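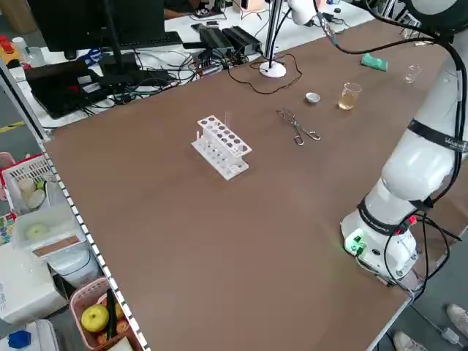 Figure 16. Tiltow bench cell with the glassware set out, base light green.

4.3 Laying out the bench for glassware tasks

Once the arm is bolted down and has passed its joint check (section 4.2), you get to the fun part: giving it something to do! The glassware layout is our favourite first job for a new Tiltow cell. It uses ordinary lab gear, it takes up very little of the bench, and it shows you quickly whether your alignment is any good.

You will need a test tube rack, one glass test tube, crucible tongs, a shallow metal dish, two small beakers and a sponge. Any colour of sponge will do.

1. Check that the light on the front of the base is green. If it's any other colour, stop and go back to 4.2.

2. Load program 1512 and let the arm travel to its park position, up and clear of the bench. Press Hold.

3. Stand the rack near the centre of the tabletop. Put the test tube upright in the back row.

4. Lay the tongs flat to the right of the rack. Keep the looped handles pointing toward you if you're standing at the base corner.

5. Set the metal dish farther back, with the first beaker to the right of it. The second beaker goes beyond the first and stays empty.

6. Put the sponge down to the left of the empty beaker. Keep it dry for the first run.

7. Run your hand along the cables from the base to the end of the arm. You want enough slack for a full reach, and no loop hanging low enough to catch the glass.

8. Release Hold and run program 1726 at 20 per cent speed. The arm visits a point above each item without touching it. Watch it from the side the first time through, it's a lovely thing to see when everything lines up.

CAUTION: Glass can tip when the arm brushes it. Wear safety glasses and keep hands off the tabletop whenever Hold is released.

CAUTION: Never unplug the cables at the base while the light is on. Shut down from the Emarard console first and wait for the light to go out.

Note: If the arm stops over the wrong spot by the same amount every time, the base has probably shifted. Repeat 4.2 before you start editing points. If only the tongs are off, just nudge the tongs.

Note: Kusum Sengar in our support group keeps a set of alternative layouts, including one for taller racks. Ask for the Todorova sheets when you write in.

Weekly care for this layout is covered in 6.1. Replacement base bolts are listed under spare parts at the back.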